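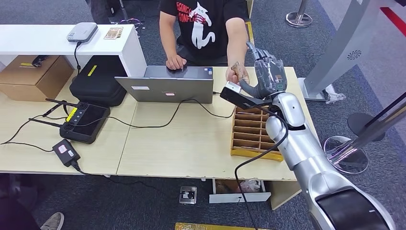 **oriana_u:** Gift cards every time, for me. We moved our dealer scheme over to them two years ago and the complaints about prizes stopped.

**H. Peng:** Which complaints? Ours are nearly all about points expiring. Reps save up for something decent and then lose the lot in August.

**oriana_u:** Mostly wrong sizes, late deliveries and people who didn't want a third toaster. Expiry is a separate problem. We got rid of it.

**Achilleas N:** I'd go the other way. A card gets spent on petrol and forgotten. Our top sellers still talk about the weekend away they won through Zistness, and they compete for it.

**oriana_u:** Your top sellers do, yes. What does the middle of the table get?

**Achilleas N:** A smaller catalogue. Points from 100 upwards. They seem happy enough with it.

**shuzhen.yao:** "Happy enough" was what we said too, until we asked them. Most hadn't logged in since they joined. We were paying Pukness a yearly platform fee for a catalogue hardly anyone opened.

> Points from 100 upwards

What does 100 get you? With us it was a pen.

**Achilleas N:** A travel mug. Fair point, though 2000 gets you a proper bike.

**H. Peng:** Back to expiry – has anyone got finance to agree to drop it? Ours say unspent points sit on the books as money owed, and they won't move on it.

**Baoshan Shao:** We settled on 3 years, with a reminder email 2 months before. Finance grumbled and then signed it off. Check how your supplier bills first. Voro charge us when points are redeemed, Liang wanted paying when they were issued.

**H. Peng:** Thanks, I didn't know it varied. We pay on issue, so I'll ask what happens to the money for the expired ones.

**shuzhen.yao:** Ask for it in writing. Our contract let the supplier keep it.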